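Clarbridge Supper Room: progress report to the Brumby Fund
Prepared by Darcy Ross, project lead
Period covered: opening in August to the end of the second term

Where we are

We're open, we're busy, and the kitchen is doing far more than we promised you in the application. The supper room has now served 439 covers across its pilot evenings, with 40 seats laid each time and a short set menu that changes whenever Eusebio gets bored of it (often!). Eusebio Valderrama has led the cooking from the first night and I can't say enough good things about what he's brought to the place. His slow pork shoulder with pickled chillies has people ringing up to ask when it's back on.

The grant has paid for the second-hand range, the extraction work and the trainee wages. The range came from the old Leclerc bistro when it closed, and although it needed new burners it holds a steady heat and the trainees love it.

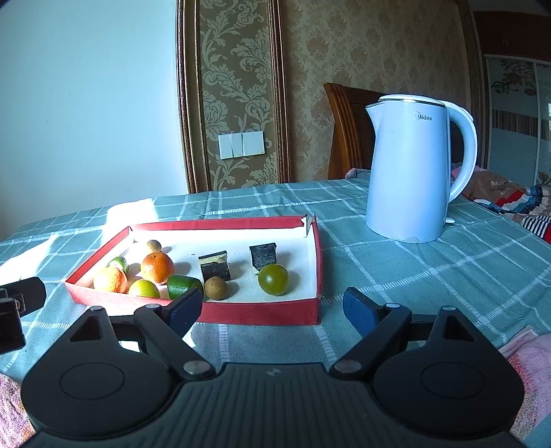 Trainees

Five trainees started with us and all five are still here, which I'm thrilled about. Each of them spends half the term on prep and half on service, then swaps over. Two had never worked in a kitchen and were nervous about knives; by the third week they were boning out chicken thighs and chatting while they did it. Everyone has passed the food hygiene certificate. One trainee has already been offered weekend shifts at the Plorirell, up by the station, and we've arranged her hours so she can do both.

We did have trouble with front of house early on. Orders were going in on paper slips and the handwriting was dreadful, so a table would get two soups and no fish. We now use numbered pads with the dishes printed on them, and starters are reaching tables much faster. Mains can still lag when a big party comes in at half past seven. We're trying staggered bookings to ease that.

Menu and suppliers

The menu stays at three starters, three mains and two puddings. Most of the veg comes from growers within a short drive and we've kept to that even when the courgettes would not stop. Fish has been harder. Our first supplier couldn't manage small deliveries, so we've moved to a van that comes into Clarbridge in the morning, and the mussels have been superb. Diners pay what was set out in the application and we've had no grumbles about price.
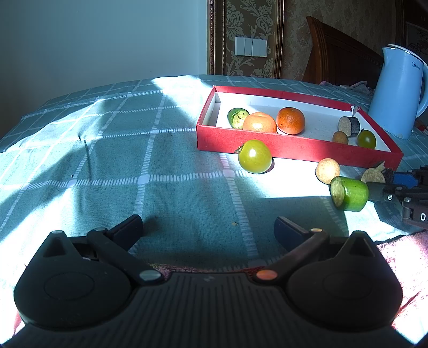 Comment cards go out with the bill and 54 have come back so far. Most are about the food and they're lovely to read, but quite a few mention the room itself, which people find a bit bare once the lights are up. We'd like to spend a little of the furnishings line on table linen. Eusebio wants plain white; I'm holding out for a teal-green cloth with a grid of white dashed stripes, which would be far more cheerful and kinder to beetroot spills. Either way it comes within budget.

Still to do

The extraction fan is louder than it should be and the fitter is coming back to look at the mountings. We also owe you the trainees' written feedback, which I'll send separately once they've all finished it. Next term we'd like to add a Saturday lunch, run mostly by the trainees with Eusebio on hand, and I'd welcome a chat about moving the unspent training money across to cover it. You're very welcome to come and eat with us before then. Let me know how many and I'll keep a table.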